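5 April 2022

I did not sleep very well, because the people upstairs were moving chairs until late, so I got up early and decided that today I would finally put the table in order. I have been in Orkcombe since the beginning of March and still I live like a guest in my own rooms. The oil is in one place, the plates in another, and every evening I walk back and forth looking for what I need.

First I washed the wire rack. It took longer than I expected. The thin rods collect grease, and one has to clean each of them separately with a small brush. I used an old toothbrush and hot water with a spoon of soda, as my mother always did. Then I let it dry on a towel and drank my coffee standing.

The question was where everything should go. I wanted the rack on the right side, because I take the oil with my right hand, and the basket on the left for the dishes. The green bin I put at the back. There is still a plate in the middle with a shrimp and some orange pieces on it, and the plate looks oily underneath them, so that will be the next thing to wash. Both oil bottles are nearly at the end. I must write oil on the list for tomorrow.
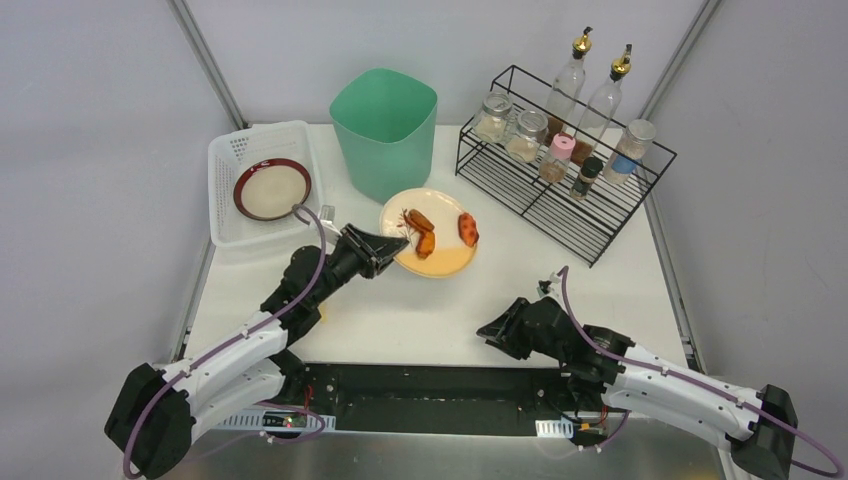

Vimala Thomas thinks that the oil should not stand out in the light at all. She says it goes bitter, and that in her house it lives in a dark cupboard and comes out only for cooking. I answered that if I put it in a cupboard I will forget it there and buy another bottle, and she laughed and said then I should at least buy small ones. I think she is right about the small ones. She also asked why I keep a bin on the table, and I had no good answer. It is practical when I peel garlic. Perhaps I will try it on the floor for one week.

In the afternoon I walked to the shop for washing powder and new sponges. They had a pack of 20 sponges for a good price, but where would I keep 20 sponges? I took the pack of five. On the way back it started to rain a little and I waited under the roof of the bus stop beside a man with a very wet dog.

I called Ásdís in the evening. Her move to Stostthorpe is again delayed - the landlord has found damp behind the bath - and she sounded tired. I promised to come and help her with the kitchen boxes when she has the keys. She has far more jars than I have.

Tomorrow: oil (small bottle), rice, stamps. Ask about the chairs upstairs, but politely.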